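膝や肩を手術したあとの家まわりの工夫

整形外科の手術や固定が必要なけがのあと、家に帰ってからの数週間をどう過ごすか。台所、洗面所、寝室、玄関の順に、道具の置き方と家事のやり方をまとめました。治療そのものの話ではありません。荷重をかけてよい時期、曲げてよい角度、装具を外してよい時間は人によって違うので、必ず担当の医師や理学療法士の指示を優先してください。

更新日:2026年3月9日

入院前にやっておくこと

手術の日が決まっているなら、入院の前に家の中を一度、松葉杖の幅で歩いてみてください。杖は病院で渡されるまで手元にないことが多いので、長めの傘を両手に一本ずつ持って歩けば見当がつきます。廊下に置いた箱、開き戸の裏のごみ箱、延長コード、玄関マットあたりが引っかかります。

ラグとマットは全部巻いて押し入れに入れます。滑り止めを裏に貼ったものも同じです。杖の先のゴムは毛足の長い布の上で思ったより動きます。浴室のマットだけは、吸盤付きのものに替えて残してかまいません。

電源コードは壁に沿わせ、養生テープで留めます。布テープは床に糊が残るので使わないほうが無難です。養生テープでも長く貼ると跡がつくことがあるので、月に一度は貼り替えてください。

冷凍庫は半分ほど空けておきます。保冷剤を凍らせる場所と、作り置きを入れる場所の両方が要ります。保冷剤は手前、食品は奥と決めておくと、家族が代わりに取りに行くときも迷いません。

よく着る服は、引き出しの上から二段目までに移します。しゃがむ動作も背伸びも、しばらくは避けたい動きです。下着と靴下は箱ごとベッドの脇に出しておいてもよいと思います。

台所:立っている時間を減らす

台所仕事で疲れるのは、切ったり炒めたりする時間より、冷蔵庫と流しとコンロの間を行き来する時間です。片脚に体重をかけられない時期は、両手が杖でふさがるため、物を持って運ぶこと自体ができません。

そこで、運ばずに済む並べ方に変えます。冷蔵庫から調理台までは、天板の上を滑らせて送ります。途中にある水切りかごや炊飯器は、別の場所に移します。鍋は空のままコンロに置き、水はふた付きのボトルに汲んで、肩掛けのかばんで運んでから注ぎます。水を張った鍋を持って歩くのは、片脚が治るまでやめてください。

高さのある丸椅子を一脚、調理台の前に置きます。座面の高さは、腰かけたときに足の裏が床か横木につくものを選びます。キャスター付きの椅子は使いません。軽く座って立つ動作のたびに後ろへ逃げます。回転する座面も、膝をひねるので避けます。

包丁を使う作業は座って食卓でやります。まな板の下に濡らしてかたく絞ったふきんを敷けば、片手でもずれにくくなります。肩や手首を固定していて片手しか使えない人は、切ってある野菜を買うのが一番早いです。冷凍のきざみねぎ、冷凍ほうれん草、水煮の豆は常に切らさないようにします。

瓶のふたは、輪ゴムを巻いてから回します。それでも開かないときは、閉じた引き出しと体の間に挟んで固定すると聞きますが、肩の手術のあとはやめたほうがよいでしょう。力の入れ具合が自分で思うより強くなります。開けたことのない瓶は、人がいるときに開けてもらい、軽く閉めておきます。

食器は割れにくい軽いものに絞ります。皿一枚、深い器一つ、コップ一つを自分用に決め、使ったらすぐすすいで水切りに戻します。ためてから一度に洗うと、そのぶん長く立つことになります。

洗い物の姿勢

流しの前に立つときは、腹を天板の縁に軽く当てます。体が前に倒れるのを天板が止めてくれるので、腰が楽です。けがをしていない側の足に重心を置き、反対の足は指示された範囲で床に触れる程度にします。流しの下の扉が開くつくりなら、開けて低い踏み台を入れ、片足を交互に載せる方法もあります。ただし、膝の手術から間もない時期は台につまずく危険のほうが大きいので、杖が取れてからにしてください。

床に落ちた水はすぐに拭きます。かがめない時期は、古いタオルを床に一枚落とし、杖をつかずに済むようなら天板につかまったまま、よいほうの足で動かして拭きます。拭いたタオルはそのまま放置せず、長いトングで拾います。杖の先のゴムも濡れると滑るため、台所を出る前に一度ふきんで押さえます。

三角巾や装具を水から守るには、大きめの防水エプロンを装具の上から着けます。背中でひもを結べないときは、首から掛けるだけにして、脇を洗濯ばさみで留めます。

保冷剤の使い方と置き場

腫れを抑えるために冷やすよう言われたら、保冷剤は複数を交代で使います。凍っているもの、使っているもの、凍らせている途中のもの、と考えれば、最低でも三つは要ります。私は四つ買って、一つは家族用の予備にしました。

買い足す前に試せるのが、食器用の中性洗剤を冷凍用の袋に入れて凍らせる方法です。かちかちにはならず、膝の丸みに沿います。袋は必ず二重にして、口をテープで留め、油性ペンで「洗剤・冷却用」と大きく書いてください。食品と同じ棚には置かないこと。

皮膚に直接当てるのは厳禁です。薄手のタオルを一枚挟みます。時間は指示されたとおりに守り、台所用のタイマーを鳴らします。冷やしたまま眠ってしまうのが一番よくないので、眠くなる薬を飲んだあとは外しておきます。感覚が鈍い部分がある人は、冷やしてよいかどうかを先に確認してください。

固定にはラップを巻きたくなりますが、締めすぎになりがちです。伸縮する包帯をゆるめに巻くか、ひざ掛けで上から押さえるだけで足ります。

洗面所と浴室

歯みがきは座ってしてもかまいません。洗面台の前に椅子が入らなければ、食卓にコップと洗面器を置けば済みます。

入浴の許可が出たら、浴室用の椅子を用意します。普通の低い風呂椅子では膝が深く曲がり、立ち上がれなくなることがあります。脚の高さを変えられる介護用のものを、購入せずに借りるのも手です。

傷や装具を濡らせない時期のシャワーでは、市販の防水カバーを使います。ごみ袋とテープで代用する人もいますが、上端から水が入りやすく、はがすときに皮膚を傷めます。カバーをつけても長湯はせず、先にタオルと着替えを手の届く高さに掛けておきます。

石けんは固形をやめ、ポンプ式にします。固形は落とすと拾えず、踏むと転びます。片手しか使えない人は、泡で出るものが便利です。ポンプの底に滑り止めシートを丸く切って敷けば、押したときに動きません。

タオルを片手で絞るには、蛇口に引っかけて二つ折りにし、両端をまとめてひねります。蛇口がぐらつく家ではやらないでください。脱水だけ洗濯機に任せるほうが確実です。

寝室と夜の移動

ベッドがなく布団で寝ている家は、入院の前に相談しておくとよいことの一つです。床からの立ち上がりは膝にも肩にもこたえます。折りたたみのベッドを借りる、ソファの座面を整えて使うなど、床から離れて寝られる方法を探します。

枕元には水、電話の充電器、懐中電灯、タイマー、飲む薬のメモを置きます。薬そのものは、寝ぼけて二度飲まないように、一回分ずつ小分けにします。飲んだら空の袋を箱に入れる、というやり方にしておけば、朝になって飲んだかどうかを悩みません。

トイレまでの道には足元灯をつけます。人の動きで点くものは乾電池式でも十分です。段差のある場所には、明るい色のテープを端に貼ります。杖は必ず手の届くところに立て、倒れないよう、椅子の背に太めの輪ゴムかマジックテープで留めます。床に寝かせて置くと、夜中に自分で踏みます。

脚を高くして休むときは、膝の真下にだけ枕を入れるのは避けるように言われることが多いです。ふくらはぎからかかとまで広く支える形がよいとされますが、手術の種類で違いますから、退院のときに図を描いてもらってください。私は紙に描いてもらったものをベッドの横の壁に貼りました。

玄関と外出

靴はかかとのある、ひもを結ばなくてよいものを一足だけ出しておきます。サンダルやつっかけは脱げやすいので、近所のごみ出しでも履きません。長い靴べらは壁のフックに下げます。

玄関の上がりかまちが高い家では、階段の上り下りと同じ順序で動きます。上るときはよいほうの脚から、下りるときは杖と悪いほうの脚から。迷うと危ないので、入院中に病院の階段で何度か練習させてもらいます。

荷物は必ず背負うか、体に密着する斜め掛けにします。手提げは杖の柄に絡みます。雨の日は傘がさせないため、丈の短いレインコートを用意します。裾が長いものは杖に巻き込みます。

通院の日の持ち物は、前の晩のうちにかばんに入れて玄関の椅子に載せておきます。診察券、保険の資格を確認できるもの、薬の手帳、聞きたいことのメモ、飲み物、小銭。リハビリのある日は、膝が出せる半ズボンも加えます。

運動の記録をつける

家でやる運動を言い渡されたら、回数をカレンダーに書くのが簡単です。冷蔵庫の扉に貼り、マグネットで鉛筆を留めます。痛みが強かった日は隣に小さく三角を書きます。細かい数字をつけなくても、三角が続いていれば次の診察で話すきっかけになります。

運動は家事の合間に組み込むと続きます。湯が沸くのを待つ間、洗濯機が止まるのを待つ間、というように決めておきます。ただし、つかまる場所が熱い鍋やコンロの近くになるときは、食卓の椅子に移ってからにします。

片づけを急がない

杖が取れた週にいちばん転びやすかったというのが、私の実感です。歩けるのがうれしくてラグを敷き戻し、つまずきました。幸い手をついただけで済みましたが、翌日は膝が腫れて、運動を休むことになりました。敷物や低い棚の物を戻すのは、医師に普段の生活でよいと言われてからにしてください。

急に腫れが強くなった、ふくらはぎが痛む、熱が出た、傷から液が出る、息が苦しいといったときは、家の工夫でどうにかしようとせず、すぐに病院に連絡します。息苦しさや胸の痛みがあれば救急車を呼びます。連絡先は電話に登録するだけでなく、紙にも書いて冷蔵庫に貼っておきます。夜間の番号が昼と違う病院もあるので、両方書きます。
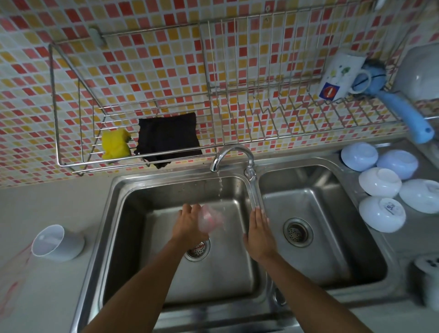
Aldana Ojeda
去年の九月に肩の手術をして、四週間ほぼ片手で暮らしました。防水エプロンの脇を洗濯ばさみで留める方法は助かりそうです。私はひもを前で結ぼうとして毎回あきらめていました。一つ付け加えると、杖がいらない肩の人でも、肩掛けのかばんは手術した側に絶対に掛けないほうがいいです。反対側でも斜めに掛けるとひもが首の横に当たって三角巾とぶつかるので、私は腰に巻く小さなかばんに替えました。留め具を片手で外せるものかどうか、買う前に店で試してみてください。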